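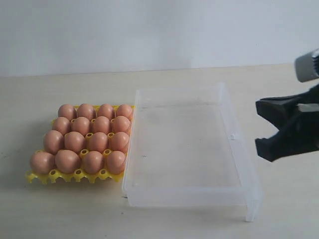 Gukex launches Drulton 3, a friendlier way to move your website without losing half of it

ASCOMBE – I'm Danica Baláž, I run the small web team at Gukex, and I've been waiting most of a year to write this one. Drulton 3 is out! It's our tool for moving a website from an old system to a new one while keeping the addresses working, and from today anybody can sign up and use it.

If you've ever had a website rebuilt, you probably know the feeling. The new one goes live, everyone says how nice the colours are, and then the phone starts ringing. The price list has gone. The link printed on the back of the brochure goes to an error page. Somebody's mum bookmarked the opening hours years ago and now gets a blank screen with a sad face on it. The pages are usually still there somewhere, they've just got new addresses, and the old addresses weren't pointed at them.

Pointing an old address at a new one is called a redirect, and there's nothing clever about a single redirect. Doing all of them, in the right order, without sending people around in circles, is the slow part. We used to do it in a spreadsheet with two columns and a lot of swearing (sorry, Zuzana). Drulton began as a script to tidy up that spreadsheet, and it grew from there.

What Drulton does

You give it the address of your old site and the address of the new one, even if the new one is still sitting on a test server behind a password. It reads through both, page by page, and matches them up by looking at the headings, the text and the file names. Then you get a list of suggested pairs. You can say yes, say no, or pick a different page yourself, and once you're happy it writes out the redirect rules in whatever form your web host likes.

Version 3 adds the things people kept asking us for. It now follows links inside PDFs, so that old newsletter with all the links in it finally gets checked. It spots chains, where one redirect leads to another and then another, and offers to flatten them into a single hop. And it keeps an eye on the site after launch and emails you when a visitor lands on an address that doesn't go anywhere. The email is short. We had a long version and everyone deleted it, me included. 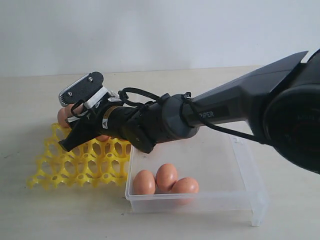
Tried out on a proper mess

Our first outside tester was Havlíček, a family business that sells garden furniture and has had a website for a very long time. Theirs had been rebuilt by different people over the years, and every builder had left a layer behind. There was a shop inside a blog inside another shop. I was delighted, which I realise says something about me.

Drulton found 586 old addresses that led nowhere. Plenty of them were still linked from the home page, and one was the contact form.

"I thought our site was quiet in winter," said Vendula Murín, who looks after the website at Havlíček. "Then Danica showed me how many people had been trying to reach the care guide for our benches and hitting an error. I sat down that afternoon with a pot of tea and went through the list. I did the lot before dinner, and I'm not a technical person."

Vendula also told us, quite firmly, that our yes and no buttons were too close together. She was right and they've been moved.

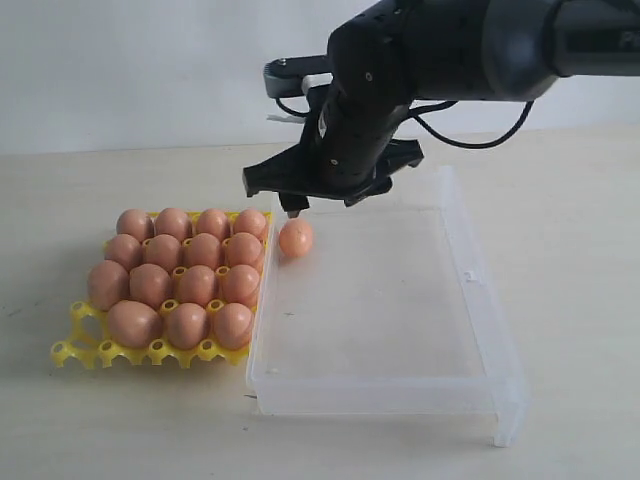

A brown egg just inside the corner of the clear container, with the yellow tray alongside.

The bit where I talk about matching

I'll keep this short because Matúš would happily go on for pages. Matúš Kollár wrote the matching part of Drulton, and in version 3 he's redone it nearly from scratch. The older version leaned too heavily on page titles, so if your site had a dozen pages called "Welcome" (you'd be surprised) it would just shrug and pair them up any old way. Now it compares the body text as well, and if it isn't sure it tells you so and puts the pair in a separate pile for a human to look at.

"I'd much sooner have it ask a question than guess," Matúš said. "A wrong redirect is harder to find later than a missing one. The missing one at least gives you an error you can see."

It won't change anything on your live site by itself, either. Drulton writes the rules and you put them in place, or your host does. We talked about adding a big button that does everything at once and decided to leave it out of this release. I still go back and forth on that – if you have an opinion, send it over.

There are a few things it doesn't do yet. It can't read pages that only appear after a visitor logs in. It handles sites in more than one language, but only if each language has its own folder or its own domain. And if your menu is built entirely out of pictures, you'll be doing some of the matching by hand. 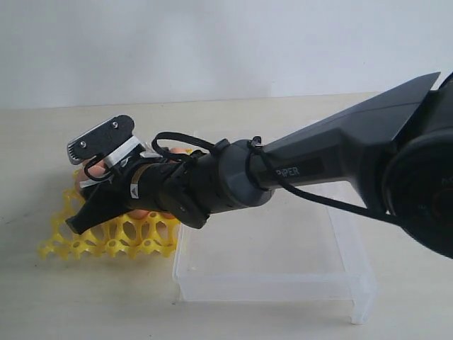 The arm, reaching across the tabletop from the right.

Price and where to get it

Drulton 3 is free for sites of up to 1000 pages, and that includes everything, PDFs and all. Bigger sites pay $19 a month, and you can stop whenever you like. Most people only need it for the month or two around a move, and we're fine with that. If you already use version 2, your projects will be waiting for you when you next log in, with your saved pairs left as they were.

Ľubomír Trnka is running free online walk-throughs all through August, at 10 am and again at 4 pm for those of you who don't do mornings. Bring your own site if you don't mind others having a peek at it. He's patient, he's seen worse than yours, and he'll stay on afterwards for questions.

About Gukex

Gukex is a web development company in Ascombe. We build and look after websites for small businesses, clubs and councils, and we make Drulton.

Media contact

Zuzana Hubáček looks after media enquiries at Gukex and can arrange interviews, logos and a test account for reviewers. If you'd like to speak with Vendula at Havlíček, please go through Zuzana first, as spring is a busy time in garden furniture.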